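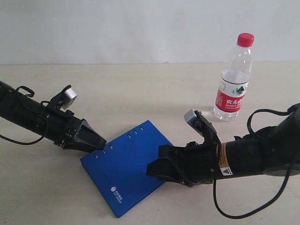 Nia Prothero wrote that the label printer at the Lukov desk had stopped pulling the right address again, and that clearing the queue only bought her a few minutes before it went back to printing the previous customer. She wanted to know if anyone else on Braltuvix was seeing it or if it was just her login.

Status: Resolved
Priority: Normal
Area: Shipping labels / address lookup

Log

9:10 a.m. Reproduced on the Lukov desk. Opened an order, pressed Print, got the label for the order before it. Pressed Print a second time and got the correct one. Same result under my login, so it isn't tied to Nia's account.

9:25 a.m. Tried the Zupan desk. Prints fine there. Both desks run the same version of Braltuvix and the same printer driver. Swapped the USB cables anyway. No change.

9:50 a.m. Emptied the print queue and restarted the spooler. The first 4 labels came out right, then the problem came back. This matches what Nia reported. Told her to check each name against the packing slip for now and to void anything that doesn't match.

10:30 a.m. Compared settings between the two desks. Lukov has "Keep recent addresses" turned on with a limit of 3000. Zupan has the same setting with a limit of 1000. I don't remember changing either one. Lowered Lukov to 1000 and restarted the program. Still prints the previous customer.

11:15 a.m. Called Gava support. They asked for the log folder and said to look for a file called recent.lock. Found one on the Lukov machine, dated from the August update. There isn't one on Zupan. Gava says the file should be removed when the program closes, and if it stays behind, the address list is opened read-only. New addresses then don't get saved until the second try.

11:40 a.m. Closed Braltuvix and tried to delete recent.lock. Windows said it was in use. Found a second copy of Braltuvix running in the background under the old shared login. Ended it, deleted the file, started again.

11:55 a.m. Printed ten test labels from different orders. All correct on the first press. Turned the limit back up to 3000, printed ten more, all correct. The limit had nothing to do with it.

1:20 p.m. Nia asked whether any wrong labels went out. Pulled the morning's shipments, 295 in total, and matched them to the orders. Two had the wrong address. Both were still in the outgoing cage, so they were relabeled before pickup. The voided labels have been submitted for refund.

2:45 p.m. Removed the old shared login from the Lukov machine so it can't start a second copy. Left the Zupan machine alone.

4:30 p.m. Nia reports no bad labels all afternoon. Closing.

If it comes back: close the program, check Task Manager for a second copy, end it, then delete recent.lock. Don't delete the recent address list itself. It takes about an hour to rebuild and the desk can't print while that's going on.

Related tickets
Scale reads zero after lunch break
Packing slips printing on two pages
Zupan desk: return label missing suite number
Braltuvix asks for password twice

Contact the help desk | Copyright Gava | Back to top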